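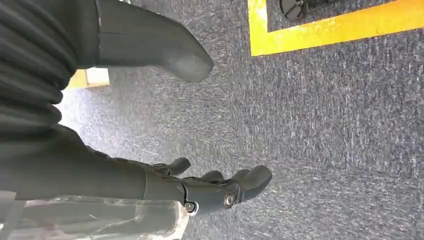 The hand over the carpet, fingers to the right. Yellow tape marks a corner of the floor in the back.

Trudby Robot Club - Gallery
By Edileuza Meireles
November
2 min read
Search this site Search Enter keyword

Welcome to the gallery of our student club in Junddale. We are 29 students, and this term we work with a humanoid robot for the first time. The picture on this page comes from the wrist camera, so you see the floor as the robot sees it.

The hand is the part we study most. In the picture three fingers can be seen well, and also two round silver fasteners, one near the base of the longest finger and one at the wrist. My group writes the program for closing the fingers slowly. Jailson Pacheco and his group work on the arm, and they have the more difficult task, I think.

We save the camera pictures from every practice. At this moment the folder has 378 of them, and each student must label 60 before the end of term. The speckled carpet is not easy for our program - it often takes a light fleck for a small object. We will try a different filter after the break.

New members are welcome in both groups. You do not need to know programming, but please bring your own notebook. We meet at 4:30 p.m. in the Kakakhel building, second floor.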